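Tips from my first proper gripper build
By Tamsin Prendergast
August

I've been building a hand-held gripper at home since the spring, mostly in the evenings, mostly with a cup of tea going cold beside me. It's the sort you carry about and work with your own fingers, so that an arm can be taught from it later on. Quite a few of you have asked how I got on, so I've put down the things I'd want to know if I were starting again tomorrow. Some are workshop tips and some are really kitchen tips!

Buy your screws in one go

I bought mine in dribs and drabs and ended up with three sorts of head, which meant hunting for a different driver every time I wanted to swap a pad. In the end I threw the lot in a jam jar and ordered a bag of 50 from Canberg, all the same. Do the fingers up loosely first, close them by hand, check the pads meet flat, then tighten. If you tighten one side fully before the other you'll get a gap at the tip (a tiny one, but a teaspoon handle will find it).

Pads matter more than motors

I spent ages fretting over the drive side when the real trouble was grip. My first pads were offcuts of bath mat. They were fine on a sponge and hopeless on cutlery. Softer rubber is much kinder to thin, slippery things, and you can squeeze less. Wipe the pads with a drop of washing-up liquid in warm water, rinse, and let them dry on their own. Don't use furniture spray anywhere near them, I did that once and everything shot out like a bar of soap.

Print the arms lying down

Standing up, mine snapped along the layers the second time I dropped them. Lying flat with a thicker wall they've been through all sorts. The cut-outs save a bit of plastic and give you somewhere to poke a cable tie, so leave them in even if you fancy a solid look.

Keep a log, even a scruffy one

Mine is a school exercise book. Date, what I changed, how many goes, what fell. I'm up to 217 goes with the current pads and I can tell you which evening I moved the finger stop by a hair, all from that book.

Practise with what's in the drawer

You don't need test blocks. Spoons and chopsticks are brilliant: a spoon is heavy at one end and wants to swing, and chopsticks roll. Put them on a quilted cloth so they don't skate about, pinch the handle near the middle, lift, and hold it still for a slow count before you try to put it anywhere. Then try for a utensil holder, handle end first.

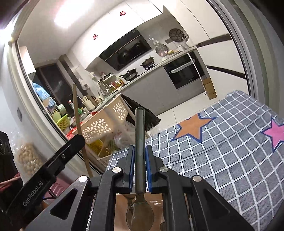
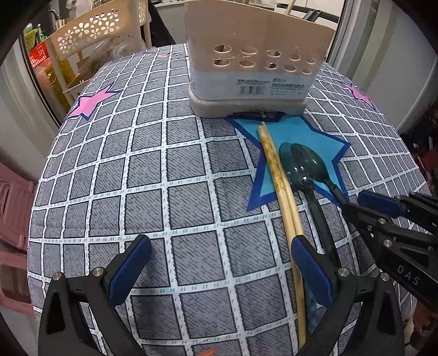

Tidy the leads before you tidy the bench

I tape mine down the back of the handle with a loop left at the wrist. Too tight and it tugs every time you turn your hand, too loose and it catches on drawer knobs. Fabric tape comes off cleaner than the shiny kind.

Next job is a lighter handle, as my wrist has had enough by nine o'clock.

Comments

Tarık Ekinci: Very useful, thank you. Did you try roughing up the pads with fine sandpaper? I did mine with 400 grit and it helped with glass.

Tamsin Prendergast: I haven't, but I've got a sheet somewhere so I'll have a go at the weekend!

Paneck: What about the layer height on the arms? Mine split right by the screw hole.

Tamsin Prendergast: 0.2, with an extra wall round the holes. Drill them out by hand afterwards instead of forcing the screw.

marrowfat: the furniture spray bit made me laugh, did the same to a stair rail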